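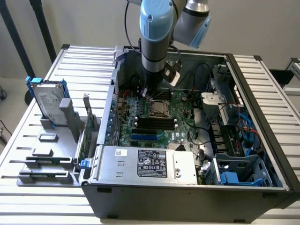
Attachment 1: tower on its side, board with socket and memory slots

Ticket 187 - Valtanden desktop won't wake from sleep
Status: Solved
Opened: April
Category: Power and sleep

Hi all, first ticket from me and I'm really enjoying this forum!

My Valtanden goes to sleep fine but won't come back. Power light pulses, fans spin up, monitor stays black. Holding the power button in and starting again gets me to the desktop every time. It's done this since I added the Sesurum backup program, but that could be a coincidence.

What I've tried so far:
Different monitor cable - no change
Turned off fast startup - no change
Updated the graphics driver - woke up 2 times, then back to black
Let it sleep for 16 minutes, then for a whole night - same result both ways

Reply from Sandhu Support, 4:10 pm
Thanks for such a tidy list, it saves a heap of back and forth. Sesurum has a setting called "Hold drives awake", under Schedule. Please switch it off, restart, and try a short sleep. If the screen is still black, unplug any USB hubs and try again.

Update, 7:35 pm
Brilliant, we're getting somewhere! With the setting off it woke up, but took ages and the colours were washed out for a second. Then I unplugged my Trolov hub and it came back instantly. Plugged the hub into a rear port instead of the front one and it's still behaving.

Update, next morning
Slept all night, woke on the first key press. I'm stoked. Backups ran at 2 am as well, so the Sesurum schedule still works with that setting off. Happy for this to be closed.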